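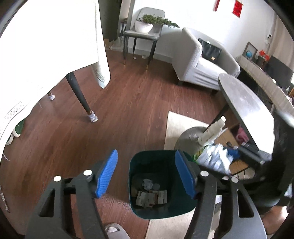 Bin with paper and wrappers in the bottom, living room.

Last updated: June

Breakfast satiety pilot, notebook 2, kitchen bench

Start 7:10 a.m. Thilini Wanigasekara on the stove, me on the scale and the sheets.

Aim for today: settle the recipe for the lentil breakfast so that it matches the oat breakfast on calories, and run both past the staff tasters before we book anyone from outside. We are not testing weight loss. We want to know whether people on the lentil plate wait longer before they eat again, and whether we can measure that without annoying them so much that they lie to us.

Both plates are set at 495 kcal. The oat plate was fixed last time and I'm not touching it. It is 77 g of dry oats from the Bramadau bag, cooked in water, with milk, peanut butter and half a banana making up the rest. The banana is weighed peeled. Last month somebody weighed it in the skin and the totals on that page are wrong. I've put a line through them and initialed it.

Lentil plate, version as of this morning: red lentils soaked overnight, blended with water, ginger and salt, rested, then fried as flat pancakes in a measured amount of oil. Yogurt on the side. The recipe is Sivakumar's, cut down to single portions. The Sivakumar sheet gives oil as "enough for the pan," and we can't use that, so we weigh the bottle before and after each batch and share the difference out over the pancakes. The trouble is that some of the oil stays in the pan. Thilini wiped the pan with a paper towel of known weight after the first batch and we weighed the towel. More came off than I expected, enough to matter if you are claiming two plates are equal. From now on the towel gets weighed every batch and its gain comes off the oil total. Water on the towel will throw this off a little. Make sure the pan is dry before the oil goes in.

Batch 1. Batter too thin. Pancakes spread to the rim of the pan and tore when turned. Weighed the pieces anyway so we have the number. Not served.

Batch 2. Less water in the blender, same lentils. Held together. Browned on one side, pale on the other, cooked through when cut. Thilini thinks the batter wants a longer rest. I think the burner was too high. We changed both for batch 3, so we won't know who was right.

Batch 3. Rested 30 minutes, burner down a notch. Good. Even color, turned cleanly, no raw taste in the middle. Using this one.

Energy figures. Worked these out from the package labels and checked them against our own table. They agree for the oats, the yogurt and the peanut butter. They don't agree for the lentils. The Kuseritz label gives the lentils dry and our table had them under cooked, and whoever set up the table carried the cooked figure into the dry row. That means the lentil plate from the first trial was larger in calories than we wrote down. So when everyone said the lentils kept them full until lunch, they had also just eaten more food. I've marked the table in red and copied the correction to the shared folder. Anyone holding a printed copy should throw it out and print again.

This is the second time an old table has caught us. Proposal: every row states raw or cooked in its own column, and a row with that column blank can't be used.

Volume. Even with calories matched the plates don't look alike. The oats fill the bowl. The pancakes sit flat and look like less. People do judge by the look of a plate before they start, and I can't see a way to blind it. Thilini suggested serving the pancakes torn up in the same bowl as the oats with the yogurt over the top. Tried it. It looks bigger and it eats worse, since the edges go soft under the yogurt. Left it on the plate. We'll ask people to rate how filling it looks before the first bite and keep that as its own number.

Water. Everyone gets one glass with the meal and can have more afterward if they write it down. Coffee allowed, same rule, milk noted. I had wanted to ban coffee. Thilini pointed out that regular coffee drinkers with no coffee will report headaches and bad temper and we will end up measuring that. Agreed.

Tasting, 9:00 a.m.

There were eight staff tasters, all having skipped breakfast at home, or so they told us. Half started on oats and half on lentils. They swap at the next session. Ratings on paper with the line scale, at the start, when finished, and then on the hour until lunch. The Cesport timer sends the reminder.

Notes as they came in:

- Lentil plate took longer to eat. Most of the oat eaters were done and back at their desks while the lentil group was still cutting and chewing. Eating speed may be doing part of the work here. Start writing down finish times.
- Two people found the ginger too strong for that hour. One wanted more. Leave it.
- One person on oats left a spoonful. Weighed the bowl and took it off. We need to say clearly at the start that finishing is expected but not forced, and that leftovers stay in the bowl. One lentil eater put a scrap in the trash before I could get to it. That plate is marked incomplete.
- Salt. The pancakes taste saltier than the oats even though the salt is modest on both. Salty food makes people drink, and drinking fills the stomach for a while. Look at water totals against the hunger lines before deciding anything.
- The first reminder went out late because the timer was started when cooking ended and not when the first plate was served. Corrected by hand. For next session, whoever carries the first plate out presses the button.

Ratings through the morning. I'm not going to make much of these, with so few people and all of them knowing what we're after. At the first hour the two groups were level. By the second hour the oat group had started to drift up toward hungry. The lentil group drifted up too, later and less steeply. One person on lentils reported being very hungry the whole way through, starting right after the meal, and I suspect the scale was read backward. I asked, and the answer was "maybe." The left end of the line says "not hungry at all" in small type and the right end is off the fold of the paper. Reprint with both ends in bold and one practice line at the top.

Comfort. Three lentil eaters reported gas by late morning. Nobody on oats did. It isn't serious but it could cost us people at a second visit. It usually settles when someone eats pulses often, and our tasters mostly don't. Options: soak longer and change the water, make the portion smaller and match the oats down to it, or leave everything alone and warn people. I lean toward changing the soaking water, as it costs nothing. Thilini will set two bowls of lentils tonight, one with the water changed and one without, and we'll cook both the same way and see if the batter behaves the same. If the changed water makes the batter slack we are back to batch 1 problems.

Lunch. We put out the usual buffet and weighed each person's plate before and after, without talking about it. The tasters know us, so of course they noticed. For the real sessions the plates should be weighed in the back kitchen, out of sight, and the portions served from pans that are themselves weighed. That gives us two routes to the same figure. Today the two routes disagreed on one plate and I found the reason: the serving spoon had been left in the pan for the second weighing. Spoon weight is now written on the inside cover.

Lunch intake not entered yet. I'd like to finish the corrected table first so I'm not doing it twice.

Things that went well enough to keep: the bench layout with raw on the left and cooked on the right, one person writing while the other cooks, and calling each weight out loud and having it repeated back. Caught two swapped digits that way.

To buy: lentils, same Kuseritz line and the same lot if the store still has it. Yogurt, plain, whole milk, large tub. The small cups have a slightly different label value and mixing them is asking for trouble. Paper towels, the same roll type as today. Peanut butter is low.

To do before next session:

Thilini: soak test, write up batch 3 as the fixed recipe with batter weight per pancake, check that the scale still reads true with the check weight at both ends of its range.

Me: raw/cooked column in the table, new rating sheets, finish-time box on the form, recalculate the first trial with the right lentil figure and circulate it even though it makes our result smaller.

Open question, carried over: do we match on protein as well? At equal calories the lentil plate has more protein and more fiber, and if it wins we can't say which one did it. We could add a third plate, oats with egg white stirred in, to bring the protein level. Thilini cooked a small pot of this after lunch to see. Texture was acceptable if the egg went in off the heat and was stirred fast. It went lumpy on the second try. No calories worked out yet.

Pans washed, scale covered, lentils on to soak at 4:40 p.m.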